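Notebook, May – chores sim, bench setup

Coffee first, then the question I keep scribbling in the margins: could an arm clear a kitchen counter yet, if we asked it nicely? Aino Saarela says yes for plates and no for everything else. I'm more of a maybe. Today was all in simulation, black arm over the dark table, and I spent most of it on the tidy-up task we've been calling Hustari.
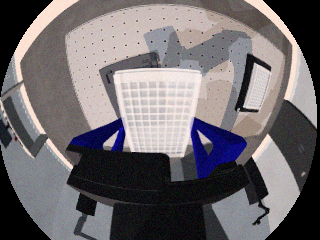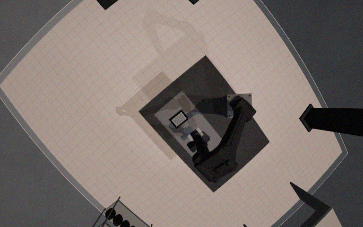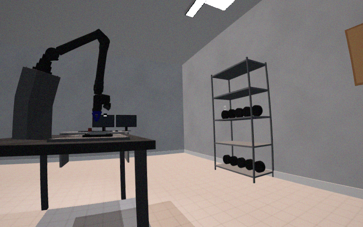
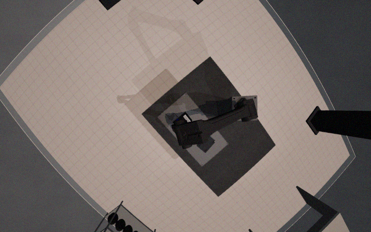
Hustari bench, all simulated. The first is the view from the wrist.

So, where we are. I ran 19 tries before lunch with the old grasp settings and then another batch with Aino's, which close the fingers slower and wait a beat before lifting. Hers are better! I didn't want them to be (I spent a week on mine) but the pickups look calmer and I'm keeping them. Flat things are still the pain. A person slides a thin thing to the edge of the counter and pinches it there without thinking, and our planner just pokes at the middle of it until the timer runs out. I want to try the slide-to-edge trick as its own little skill, and Aino thinks we can borrow most of it from Brillgate, the drawer project from last year.

The other thing is the time. With everything going well, one item takes almost 4 minutes of planning and moving. My kid is slower than that at clearing the table, but only when there's a show on. For a shop floor it might be fine – sorting small parts overnight, who cares if it dawdles – and I keep coming back to that. Household stuff gets all the attention and I think the dull bench jobs will get there first, simply from the parts being the same every day.

Aino disagrees, for the record. She says shops are messier than I remember and that I should go spend an afternoon at Figueiredo before writing things like that. Fair. I'll ask them.

To do:
Rerun the slow-close settings with 200 tries overnight, random start positions on.
Slide-to-edge: dig up the Brillgate code, see if it still builds.
Logging in Gistus drops the last 2 seconds of every run, so the release never gets saved. Need that fixed before the overnight batch or we'll be guessing at half of it.
Ask Aino which friction values she used, her note says "the usual ones" and I have three sets with that name.

Left the machine on, please don't reboot it.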